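Gristari Gripper Comparison - Progress Report to Dradell
Monday, October 26, 2026
Prepared by Rakiya Nwankwo

Work since the last report has covered the hand-held version of the Tastura gripper. The Laskowska unit is mounted on the arm and waits for its controller firmware. Adaeze Haruna has finished the recording software and the open-jaw reference set.

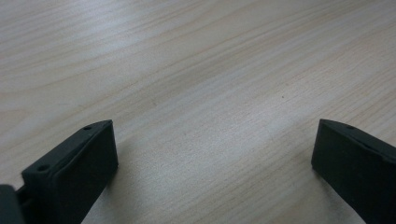
Reference recordings are taken before each block of trials, with the jaws fully open over the bench. They fix the position of the finger tips in the camera view. Both fingers are dark and the table is pale wood grain, so the tip edges separate well in most of the view. The weak spot is the shadow beside each finger, which the edge detector sometimes joins to the finger itself. We have raised the threshold and will check it again under the second lamp.

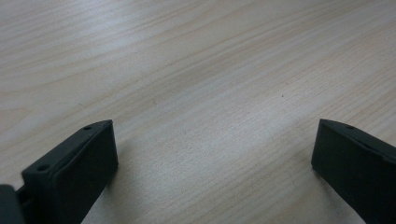
The set now holds 3733 stills from 11 sessions. Of these, 118 were rejected for motion blur. Tip position drifted by up to 6 pixels between sessions - more than we had allowed for - and we suspect the camera bracket. A stiffer bracket is on order.
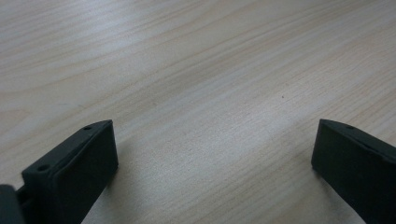
Exposure is still set by hand. Automatic exposure changed too much as the fingers closed, and the two grippers could not be compared on that basis. The table finish gives a whitish sheen between the open fingers, and the fixed setting is chosen to keep that area below saturation. A matt mat was considered but would alter the friction figures.

Next steps: fit the bracket, repeat the reference set, start paired trials with the Laskowska unit. Paired results are due in December. Spending is within the agreed budget, and no change to the scope is requested.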